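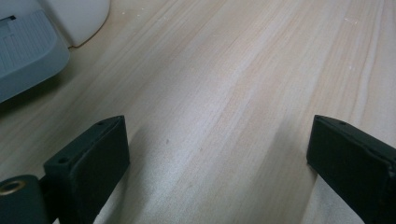
5. Doigts et tampons - contrôle, nettoyage, remplacement

Valable pour la pince à main Clider, toutes versions. Pour l'ancienne platine Kokkonen, voir annexe B, les vis ne sont pas les mêmes.

Fréquence : chaque lundi avant la première session. Plus un remplacement complet des tampons toutes les 200 heures, même s'ils ont l'air bons.

À prévoir : clé Allen fournie, chiffon non pelucheux, alcool isopropylique, tampons neufs réf. 678, frein-filet faible.

ATTENTION - batterie retirée avant toute intervention sur les doigts. La gâchette reste active tant que le voyant est allumé, même faible.

5.1 Contrôle rapide

1. Ouvrir la pince à fond. Regarder les deux doigts par le dessus, mêmes angles à gauche et à droite. Un doigt plus rentré que l'autre = passer direct en 5.4.
2. Fermer doucement. Les bouts doivent se toucher sur toute la largeur. Jour visible en haut : vis desserrée. Jour en bas : tampon usé ou mal collé.
3. Bouger chaque doigt à la main, latéralement. Jeu à peine sensible admis. Si ça claque, arrêter là et vérifier l'axe.
4. Passer l'ongle dans les trous de vis. Poussière, colle, copeaux - on enlève avant de visser quoi que ce soit.

5.2 Nettoyage

1. Chiffon à peine imbibé d'alcool, jamais de spray direct sur le mécanisme.
2. Frotter la face interne dans un seul sens, du bas vers le bout.
3. Laisser sécher environ 4 minutes, pince ouverte.
4. Essuyer aussi l'objectif avec un chiffon sec, différent du premier.

Note : pas d'acétone. Le tampon gonfle et ne tient plus dans son logement. Idem pour les lingettes parfumées.

5.3 Remplacement des tampons

1. Décoller l'ancien par un coin. Spatule plastique seulement, le cutter marque le doigt.
2. Enlever toute la colle. Toute. Un reste de colle fait une bosse et la prise part de travers.
3. Présenter le neuf à blanc, sans retirer le film. Il doit rentrer sans forcer.
4. Retirer le film, poser, appuyer fermement 30 secondes.
5. Refermer la pince sur une cale propre et laisser reposer une nuit.
6. Toujours changer les deux. Jamais un tampon neuf en face d'un vieux.

5.4 Réalignement d'un doigt

1. Desserrer les vis du doigt d'un demi tour, sans les sortir.
2. Glisser la cale d'alignement Zikus entre les faces internes, fermer dessus.
3. Resserrer en alternant, petit à petit. Serrage à la main, clé courte. Si l'insert tourne avec la vis, stop : il est arraché, pièce à changer.
4. Une goutte de frein-filet par vis, pas plus. Essuyer l'exédent.
5. Refaire 5.1 en entier.

5.5 Remise en service

1. Remettre la batterie, attendre le voyant fixe.
2. Menu Wusance > Pince > Zéro. Ouvrir à fond, valider, fermer à fond, valider.
3. Faire 200 cycles à vide sur table dégagée, puis recontrôler le serrage.
4. Noter la date et le n° de lot des tampons dans le carnet. Les zéros faits sans note au carnet sont à refaire.

Erreur E4 pendant le zéro : course incomplète, le plus souvent un tampon qui dépasse. Revenir en 5.3 etape 3. Si l'erreur persiste après deux essais, débrancher et contacter le support avec le n° de série.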